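How a Lunch Bag Keeps Food Cold

If you carry your lunch to school, you may have a bag with a soft, padded feel and a silvery lining. A bag like this is called an insulated bag. To insulate something means to slow down heat as it moves from one place to another.

Heat moves from warm things to cooler things. Take a carton of milk out of the refrigerator on a warm day and put it on the kitchen counter. The air in the room is warmer than the milk, so heat travels from the air into the milk. After a while the milk is as warm as the room. The cold does not leak out. Heat gets in.

An insulated bag makes it harder for heat to get in. It usually has three layers. The outside is a tough cloth. The middle is a sheet of foam or padding, full of tiny pockets of air. Heat moves slowly through air that is trapped and cannot blow around. The inside layer is often shiny. Shiny surfaces bounce back some of the heat that reaches them, a little like a mirror bounces back light.
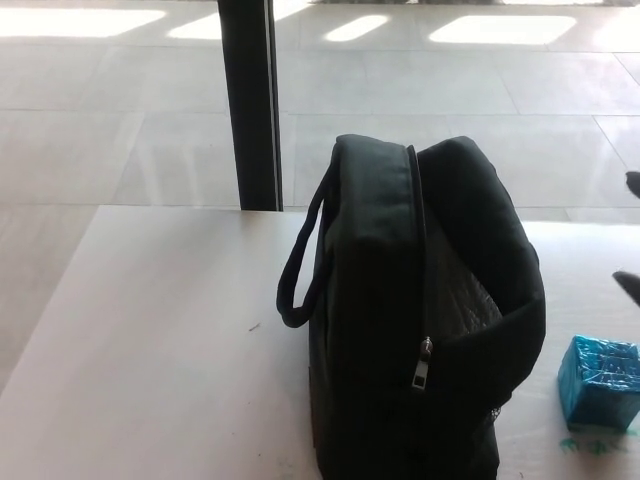
A padded black bag, partly unzipped. The silver-gray lining is stitched in a diamond pattern.

The zipper does a job too. When it is open, warm air can drift in and cool air can spill out. When it is closed, the air inside stays mostly where it is. Close the zipper all the way each time you take something out.

The bag cannot make food cold. It has no motor and no ice of its own. If you put a warm sandwich inside, you will have a warm sandwich at lunch. To keep food cold, add a frozen ice pack. The ice pack takes in heat as it melts, and the food stays cool for longer. The same kind of bag can keep a jar of hot soup warm in December, when the heat is trying to get out.

Try It Yourself

You will need an insulated bag, a paper bag, 2 ice cubes of the same size, and 2 small plastic cups.

Put one ice cube in each cup. Stand one cup in the insulated bag and zip it shut. Stand the other in the paper bag and fold the top over. Leave both bags on the same table, out of the sun. Look at them after 40 minutes. Which ice cube is bigger?

Words to Know

Insulate: to slow down the movement of heat.
Lining: the layer on the inside of a bag or a coat.
Reflect: to bounce back light or heat.

Written by Yaa Nartey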